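The bin at the end of the line

Most of what goes through the sorting shed at Trilotthorpe ends up in somebody's kitchen within a month. Pans go first, then mugs, then anything with a plug. What is left over is the small stuff: brushes, combs, odd lids, things that have come loose from whatever they belonged to.

Joaquín Durán has run the household side since the shed moved out of Akside. He took on 2000 square feet of floor with a leaking roof and a pile of second-hand shelving, and he has spent most of the time since arguing with people about small things. A charity shop can sell a wardrobe without much thought. A hairbrush takes nearly as much handling and goes for pennies, if it goes at all.

"People clear a drawer and tip it straight in the bag," he says. "You get a good wooden spoon, a dead battery and a sock. The spoon is worth having."

The bags are opened on long tables by the door. Anything sharp comes out before the rest is touched, and batteries go in a tin with a lid. Clothes are sent across the yard. The rest is tipped into deep bins, a few items at a time, and this is where the work slows down. Tip in too much and the small things sink under the big ones. Durán would have it done in handfuls if there were hours enough.

The bins themselves have had a hard life. Metal gets dropped in them all day, and paint doesn't last. When a side panel goes bare it is left bare, on the grounds that new paint would only be scratched off by the next saucepan - though the floors are wiped down at the end of each shift, and anyone who skips it hears about it.

Brushes are the awkward category. A clothes brush or a shoe brush will sell if it is clean. Hairbrushes mostly won't, whatever state they are in, and unused ones are kept back for the emergency packs that go to the hostel at Treveck. The packs cost 2 pounds each to make up, nearly all of it spent on soap and toothpaste, which have to be bought new.

Last year the shed sent out 4000 of them. Durán would like to do more this year, but storage is the trouble. The packs take up the driest corner of the building, and the Tsuchiya shelving they stand on is already full to the top.

His advice to anyone clearing a house is short. Wash it, dry it and keep pairs together with a bit of string. Put small things in a box with a label on, and don't bury them under the curtains.

The shed takes drop-offs until 10 on weekday mornings. Large furniture has to be booked in by phone.

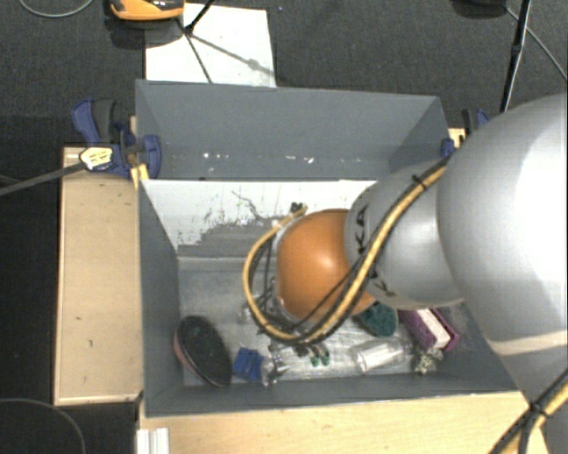

How should an old brush be cleaned before it is given away?

Pull out any hair or fluff with a comb first, then wash the bristles in warm water with a little washing-up liquid. Rinse it, shake it and leave it to dry with the bristles facing down, so that water doesn't sit in the base. A brush with a wooden back should only be dipped as far as the bristles, as soaking can split the wood.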